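4.2 Small lidded jars and the surfaces they stand on

We came to the small jar rather late in the study, and I think it is fair to admit that we had underestimated it. Our earlier sections dealt with the big, obvious residents of the kitchen shelf, the flour bins and the tall pasta canisters, and it was Huguette Gosselin who kept reminding us that most of the opening and closing people do at home happens with something they could hide in one hand. A pinch of saffron, a few cloves, the last of the good salt. These things live in little jars, and little jars have their own manners.

In the household visits carried out in Prernitby and Trurska we asked people to show us the containers they reached for on an ordinary evening, and to tell us what they liked and disliked about them. We visited 56 households in all, and in 20 of them the small square-lidded jar came up without any prompting from us. The comments were wonderfully particular. One woman in Trurska liked that a square lid let her line the jars up against the back of a drawer, "like books," and then complained at some length that she could never tell which way round the glass was going to face. A retired baker in Prernitby kept his on a dark slate shelf and told us, quite cheerfully, that he knocked one over every week or so, usually while looking for another one just like it.

That last remark stayed with us. A clear jar has very little edge to it. The eye finds the lid first and then guesses at the rest, and when the shelf is dark or busy the guess can be a poor one. We had planned to treat the supporting surface as a background matter, something to keep constant and mention in a footnote, but after the visits it seemed to deserve a place of its own. We therefore prepared two surfaces for the bench sessions, a plain pale board and a patterned cloth, and set the same kind of jar out on each (Figure 4).

The jar was placed on its own, with nothing beside it to lean on or be compared with. Ximena Ledesma, who looked after the bench sessions and has far more patience than the rest of us, preferred to put it a little away from the middle of the board. She had noticed in the pilot sessions that a jar in the dead center invites a very tidy sort of behavior, as though one had been asked to sit up straight, and that this is not how anybody treats a jar on a kitchen counter.

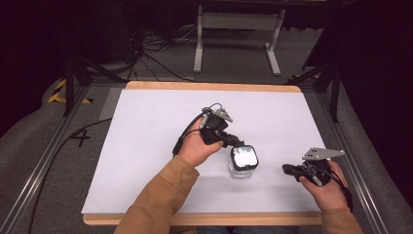 Last updated: August 20, 2026

Figure 4. Small clear glass jar with a black square lid on the pale board. The white surface shows through the body of the jar.

The pale board proved to be the kinder of the two surfaces, and by a wider margin than we had expected. With a white ground behind it, the dark lid stands out very plainly, and participants told us they felt sure of where the top of the jar was before they had started to move. The glass is another matter. Since the board can be seen straight through it, the body of the jar more or less borrows the color of whatever it is standing on, and what gives it away is the faint shadow and the lid sitting on top. Several participants said they had aimed for the lid and trusted that the jar would be underneath it, a sensible policy and one that most of us follow at home without giving it a thought.

The lid has a difficulty of its own, and it is the finish. A glossy top picks up the light, and in Figure 4 a bright white patch can be seen on it. Under the lamps we used, such a patch could be mistaken at a glance for a label or a chip in the surface. We considered asking Koltier, who supplied the jars, for a matte version, and in the end decided against it. The households had glossy lids, they had kitchen lights above them, and we wanted to stay close to what people have on their shelves. Readers who want a cleaner comparison may prefer to make the other choice, and we would be glad to hear how they get on.

On the patterned cloth things went less smoothly. The lid was still easy to find, but participants took longer to settle on where the base was, and they were more inclined to steady the jar before doing anything else with it. The cloth also gives a little underfoot, if one may say that of a jar, and a light container on a soft surface will lean when it is touched near the top. The matte board has none of this give. It has no shine either, and we came to appreciate that more and more as the sessions went on.

A word should be said about size. A small jar leaves a great deal of open board around it, and two people in the pilot told us they found this slightly unnerving, as if something had been forgotten. We tried a smaller board for a while and went back to the larger one. The open space is useful. It allows a person to come at the jar from either side, and it leaves somewhere to put the lid down afterward, a step that the Ulloa shelf study left out and that our households mentioned again and again. Where the lid goes while the jar is open is a question with a surprising number of answers, and we take it up in the next section, together with the matter of lids that are put back on crooked.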